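**Thread: Cleaning a channel-quilted armchair without tide marks**

**velourfax**

I maintain seating for a small rental apartment business. The current problem is a pink armchair with horizontal stitched channels in the back. The fabric is a brushed polyester sold as Prusora, cleaning code WS. The filling is loose fiber in sewn pockets. After spot cleaning with a water-based product I get a faint ring at the edge of the damp area, always stopping at a stitch line.

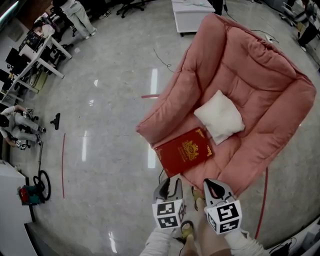
*The chair, with its cushion and a book on the seat.*

Current method: 46 ml of Murkorex concentrate in a 5 L bucket, white cotton cloth, blot, air dry. Is the ring detergent residue or something coming up from the filling?

**Sunee Phetsri**

Probably both. A stitch line compresses the filling, so liquid moves along the seam and slows there. Whatever it carries is left at the point where it evaporates. Clean the full channel from seam to seam, then go over it again with plain water and extract.

Your dilution looks high for upholstery. Does the label give a separate rate for fabric?

**velourfax**

The label gives one rate for carpet and one for "soft furnishings." I used the carpet one. I'll halve it.

**dull_needle**

I disagree on extraction. On loose fiber pockets a wet extractor puts in more water than it removes, and the filling clumps. I re-cover chairs for a living and most of the flat channels I open were over-wetted by somebody with a rented machine. Dry foam only, then a soft brush in one direction.
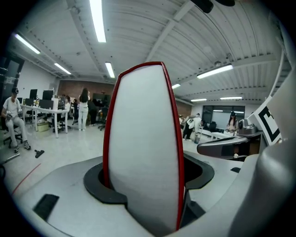 *Same room.*

**Sunee Phetsri**

That depends on the machine. The small Mahawong unit with the narrow head leaves a polyester face barely damp if you do two dry passes for each wet one. Dry foam leaves surfactant behind unless it is vacuumed properly, and residue is what attracts soil later.

**dull_needle**

Vacuuming properly is part of the method. I'm not suggesting anyone skip it.

**tackstrip**

Some numbers from a bench test I ran in November on offcuts of similar cloth, 200 mm squares over loose fiber:

| Method | Water left after final pass | Ring visible when dry |
|---|---|---|
| Spot blot | not measured | yes |
| Dry foam | 46 g/m² | no |
| Narrow head, two dry passes | 678 g/m² | faint |
| Same, plus fan | 678 g/m² | no |

The fan made the difference. One test, one fabric, so treat it accordingly.

**velourfax**

Useful. What about the arms? They are rolled and padded, and most of the hand soil ends up there.

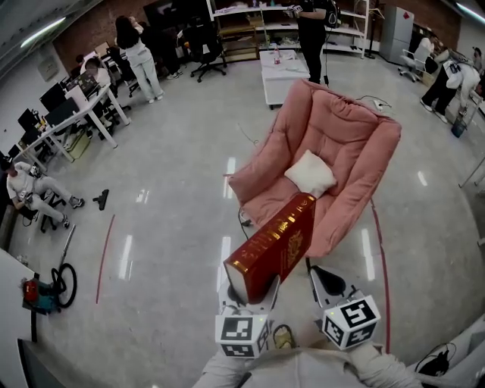
*Chair and book again, arms and quilted back.*

**dull_needle**

Arms are easier because there are fewer seams to stop the liquid. Work from the outside face over the top and finish at the inside crease. Don't stop on the crown of the roll – any line there will show from across the room.

**tackstrip**

Agree with that. Test inside the crease first. Pink dyes vary a lot and I have had one bleed at a neutral pH.

**Sunee Phetsri**

I'll accept dry foam for the back, given the pockets. For arms and seat I would still use the narrow head with a fan. 678 g/m² is more than I expected, though. What suction setting?

**tackstrip**

Lowest. The Pretari head I used has no intermediate setting, and the high one pulled the cloth into the slot and left a mark in the pile. It steamed out eventually.

**velourfax**

Plan is foam on the back, narrow head on the arms and seat, fan from the left for the afternoon.
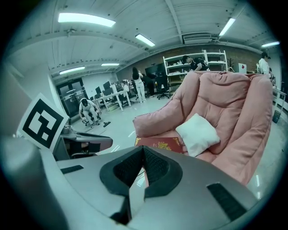 *Rounded back and arms.*

Two remaining questions. Does the loose cushion cover need the same treatment, and is a fabric protector worth applying afterward?

**dull_needle**

If the cover has a zipper and a wash label, follow the label. If not, foam. I don't apply protector to brushed cloth. It stiffens the pile.

**Sunee Phetsri**

Water-based protector in two light coats has not stiffened anything for me, but let the chair dry overnight first. Post the result on the arms once you have it, including the dilution.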